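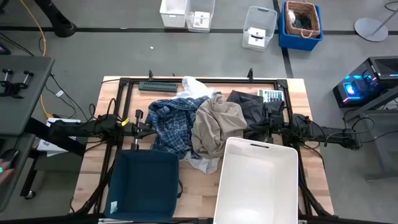
《Skesari》之后:和伊莎琳·博德里聊她那本盐场摄影集

2019年1月

书寄到我手里的时候,外面裹了两层牛皮纸,里面还有一层半透明的薄纸,我拆得手忙脚乱,差点把护封一起撕了。后来跟伊莎琳·博德里(Ysaline Baudry)说起这件事,她在电话那头大笑:“那层薄纸是我跟出版社吵来的!你要是真撕了,我会很难过,不过也说明它起作用了,你慢下来了嘛。”

我可没慢下来。我当天晚上就翻完了,第二天早上又翻了一遍,然后给出版社写邮件,问能不能采访她。

《Skesari》是她的第二本摄影集,Bensaid出版社出的,拍的是一片盐场,和盐场边上那个同名的村子。第一本《Plostton》我几年前在旧书摊上买过,黑白,薄薄一册,拍一个港口小城里的渡轮工人。那本书我很喜欢,可老实讲,我没料到下一本会是这个样子:彩色的,厚,沉,三分之一的页面上几乎只有天和水,要看一会儿才能找到人在哪儿。

我们约在Narkent见面,她现在住在那里。工作室在一栋旧印刷厂的二楼,楼梯又陡又窄,我背着包上去,进门先喘了半天。她给我倒了一杯很浓的茶,自己喝的是白水。她说她拍《Skesari》那阵子喝了太多村里的甜茶,现在一闻到糖味就饱了。

我先问她怎么会去那里。我以为会听到一个很长的故事(摄影师们通常都有一个很长的故事),结果她想了想,说:“坐错车。”

她原本要去的是海边的另一个镇子,替一家杂志拍一组关于灯塔的照片。长途车在岔路口换车,她睡着了,醒来的时候车窗外面是白的。“我第一反应是下雪了,可那是七月啊。我脑子还没转过来,车就停了,司机说到终点站了,回程的车要等明天早上。我就下去了。”

她在村里唯一一家杂货店楼上借宿了一夜。店主是位老太太,收了她一顿饭的钱,没收房钱,还把自己的电扇搬给她用。第二天早上车来了,她没上。灯塔那组照片她晚交了好几天,杂志的编辑后来再也没找过她。

“那你后悔吗?”

“后悔啊!那家杂志稿费很高的。”她笑了一会儿,又说,“但是我那天早上五点多醒的,太热了睡不着,走到盐田边上,有人已经在干活了。他们拿一种很长的木耙,把盐往一边推,推的声音很好听,沙沙的,有点像翻书。我就站在那儿听。那天我一张都没拍。”

这一点我后来又追问了好几次,因为我自己出门要是不拍点什么,心里会发慌。她说她头一回待了九天,前四天没怎么碰相机。不是有什么原则,主要是光太强,她带的胶卷不合适,测光表读出来的数字她不信。“我当时包里全是给灯塔准备的高感光度胶卷,准备傍晚拍的。在盐田上用那个,等于拿着一把大勺子去吃鱼刺。”

我问她后来怎么解决的。她站起来,从柜子底层翻出一个铁盒子,里面是一沓记曝光的小本子,每本都用橡皮筋捆着。她随便抽了一本给我看,字很小,法语夹着一些我看不懂的缩写,有一页整页被划掉了,边上写着一个大大的“NON”。

“这一页是我犯傻的那天。我觉得盐是白的,所以要加曝光,书上都这么教,对吧?雪景加一档到两档。结果冲出来,天全没了,人脸也没了。盐跟雪不一样。盐田里有水,水把天翻过来给你看,亮的地方有两份。我后来就反过来,减一点,宁可让盐发灰。你看书里那些盐,没有一张是纯白的。”

我回去翻了,真的没有。有一张发紫,有一张简直是脏的粉红色,我第一次看的时候还以为是印刷偏色,差点在书评里写出来,还好没写。

前前后后,她去了五次,时间最长的一次住了整个夏天。一共拍了多少?她说扫描出来能看的有642张。能进书的,她跟编辑吵到最后,是一百出头。我说这个比例不算狠,我认识的有些人几千张里只挑三十张。她不以为然:“我用的是中画幅,一卷就那么几张,每按一下我都听见钱掉下去的声音。能扫出来的已经是挑过的了。”

说到编辑,她一下子来了精神。Bensaid是家很小的出版社,每年只做几本书,编辑、校对和寄书几乎是同一拨人在干。她跟他们的分歧主要在顺序上。她最早交的排序是按时间的,从第一次去到最后一次去,春夏秋冬都在里面,老老实实。编辑看完把打样全部铺在地上,问她:“读者为什么要知道你是哪一年去的?”

“我那天很生气,真的很生气。我说因为我是哪一年去的啊!这是事实啊!他说事实可以放在最后一页。我就把打样都收起来,装进箱子里,提着走了。走到楼下下雨了,箱子是纸的,我只好又上去。”

她讲到这里自己先笑得不行。那天他们坐在地上重新排,排到晚上,排出来的顺序是按一天走的:从天没亮开始,到天黑结束。不同年份、不同季节的照片混在一起,可读的时候完全不觉得乱。我翻书时最喜欢的就是这一点,从第一页的深蓝慢慢亮起来,到中间那几页亮得人想眯眼睛,然后又一点一点暗下去,最后一张是杂货店门口的一盏灯,底下摆着两把塑料椅子。

“两把椅子是空的。”她说,“很多人问我是不是有寓意。没有寓意,老太太和她妹妹刚进屋去吃饭。”

我问她,村里人对这本书怎么看。她说这是她最紧张的部分,比见出版社紧张得多。去年书印出来,她自己背了20本坐长途车过去,这回没坐错车。背到村口肩膀都勒红了。她把书放在杂货店的柜台上,跟老太太说,谁在书里谁就拿一本。

“结果呢,有个盐工翻了半天,翻到自己那一页,看了很久。我站在旁边手心全是汗。他看完说:你把我的耙子拍得很好,但是这把耙子已经断了,我现在用的这把更好,你怎么不拍这把?”

还有一位太太不高兴,说自己那张里头发没梳。伊莎琳跟她道了歉,又给她单独拍了一张梳好头发的,后来放大了寄过去,现在挂在她家的客厅里。“那张拍得很普通的,端端正正站着,背后一面墙。可她比书里那张喜欢一百倍。我想了很久这件事。我到现在也没想明白。”

我说也许不用想明白。她摇头,说不行,下一本书得想明白,不然拍人的时候会心虚。

这让我想起她第一本书惹过的麻烦。《Plostton》出版以后有人批评她,说她把渡轮工人拍得太好看了,雾啊,剪影啊,烟头的亮光啊,一股子怀旧味道,工人挣多少钱、一天站几个小时,书里一个字都没有。我有点犹豫要不要提,毕竟是来喝人家茶的。结果她自己先提了。

“那些批评我都剪下来留着。有一篇写得挺刻薄的,但是我读了三遍,觉得他说对了一半。我那时候年轻,觉得文字是偷懒,照片要自己站得住。所以第一本书一个字的说明都没有,连页码都差点不要。后来我回Plostton去,碰到一个工人,他问我,你书里我爸旁边那个人叫什么名字,我答不上来。我拍了他,我不知道他叫什么。”

所以《Skesari》后面有十几页的文字,印在一种发黄的薄纸上,跟前面的铜版纸手感完全不同。每个能认出来的人都有名字(除了两个不愿意写名字的),还有他们自己讲的话。盐一季能收多少,什么时候下雨会毁掉一池子盐,小辈们去哪里打工了,都在里面。她说那部分是录音整理的,她请了村里小学的一位老师帮忙听写和翻译,稿费跟她自己那份文字的稿费一样。

“有些话我舍不得删,跟盐一点关系都没有。比如有个人花了很长时间讲他怎么修一台收音机。编辑说太长了。我说,你要删就把我的后记删了吧。后来真的把我的后记删了!”

难怪我翻来翻去没找到后记。我一直以为是我这本漏装了。

聊到这里茶已经凉了,她起来重新烧水,我就在工作室里转了转。墙上钉着不少小样,有些是《Skesari》里没用上的。我指着一张拍鸟的问她为什么没选,她头也没回:“哪张?鸟的?因为太像明信片。”我说可是很美啊。她说:“对啊,我也觉得美,所以我钉在墙上,自己看。”

印刷的事她能讲一下午。书是在Narkent本地印的,她每天骑车去盯机器。第一天开印,粉红色的那一组怎么调都不对,印出来像火腿。师傅是个脾气很好的人,跟着她一遍一遍地调,调到后来他自己也较上劲了,说不对,还是火腿,再来。最后是把黄版减了一点,又等纸干透了才看,发现湿的时候看着偏冷的那一版,干了正好。

“所以你们写书评的人,要是说颜色好,请把印刷师傅也写上。”

写上了。不过师傅不愿意留名字,她在版权页上写的是“感谢机器旁边的那位先生”,他看了挺高兴。

首印631册,这个数字有点怪,我问是不是特意选的。她说本来打算印得再多些,纸不够了。那种发黄的薄纸是出版社从一家停产的纸厂收来的库存,用完就没有了,印到631册正好见底。我问再版怎么办,她两手一摊:“再版就换纸,换了纸就是另一本书。编辑已经在找了,每周给我寄一小叠纸样,我家的抽屉关不上了。”

我又问了个比较俗的问题,器材。(别怪我,我知道你们想看。)她用的是一台很旧的中画幅双反,低头取景的那种,外加一支手持测光表。她说双反有个好处是不用举起来挡着脸,你低着头,别人觉得你在看自己的肚子,没那么紧张。坏处是左右是反的,盐工往左走,取景框里往右走,她在田埂上追着人家拍的时候,不止一次往反方向跨出去,一脚踩进卤水里。鞋子晒干以后硬得像饼干,能立在地上。盐进了相机也很麻烦,过片的齿轮咬住过一回,她用棉签蘸着蒸馏水一点一点擦,擦完了整晚没敢合上后盖。

数码呢?她也带了一台小的,用来记位置和光线,像记笔记。那里面的照片书里一张都没有。我问是不是看不上数码,她连忙摆手,说完全没有的事,只是两种颜色放在一起打架,试过了,不行。她接活的时候全用数码。“我又不是有钱人。我去年拍了好多餐厅的菜单呢。有一家的汤我拍得特别好,你要看吗?”

我看了,汤确实拍得很好。

再往后我们聊到钱,这一段她说可以写,我就写。五趟的路费和胶卷,她自己掏了一大半,剩下的是一笔很小的驻留补助,还有卖掉一台放大机的钱。书卖完了她也不会赚,能把冲扫的账还上她就很满意了。她觉得做摄影集的人都应该把这些讲出来,免得后面的人以为大家都是靠书过日子的。她刚开始那会儿就是这么以为的,第一本书出来以后等着收版税,等来一张单子,上面的数字刚够吃一顿午饭。“还不能点甜品。”

那为什么还做书呢?放网上不是更多人看得到吗?我问的时候就知道这个问题她肯定被问过很多次了。她倒没有不耐烦,抱着杯子想了半天。

“我小时候家里没有什么画册,只有一本,讲沙漠的,是我姑姑搬家时留下来的,书脊都开了。我每次翻到中间会掉出来两页,我就把那两页塞回去,有时候塞错地方。所以在我脑子里,那本书的顺序一直在变。后来我长大了,在图书馆看到一本完整的,发现那两页根本不在我以为的地方。我有点失望。你问我为什么做书,我大概就是想到这个。网上的照片不会掉出来两页。”

我把这段话原样记下来了,虽然她说完又加了一句“这个回答不太好,你帮我改改”。我没改。

下一本她已经在准备了,但她只肯透露一点点:在城里拍,不出远门,拍的是夜里还开着的地方。洗衣店、面包房的后厨、公交调度站,这一类。她说《Skesari》拍得太亮了,眼睛需要休息。书名还没定,出版社也还没签,Bensaid的编辑看过几张小样,评语是“太暗了,印出来全是黑的”,她把这句话当成鼓励。

临走的时候我请她在我那本书上签名。她翻到扉页,想了想,又翻到后面黄纸的部分,在讲收音机的那一段旁边签了。她说签在扉页上,以后拿去旧书摊会贵一点,签在这儿别人找不到。我说我不会卖的。她说:“《Plostton》你不就是在旧书摊买的吗?那也是有人说过不会卖的。”

我没话说了,下楼,又是那个很陡的楼梯。

附带说一句买书的事,好几位读者来信问过。《Skesari》现在出版社那边还有少量库存,直接写信给Bensaid就行,他们回得慢,但是会回。二手的《Plostton》偶尔能碰到,留意一下书脊,那一批的胶不太好,摊平了翻容易散。我那本已经掉了两页了。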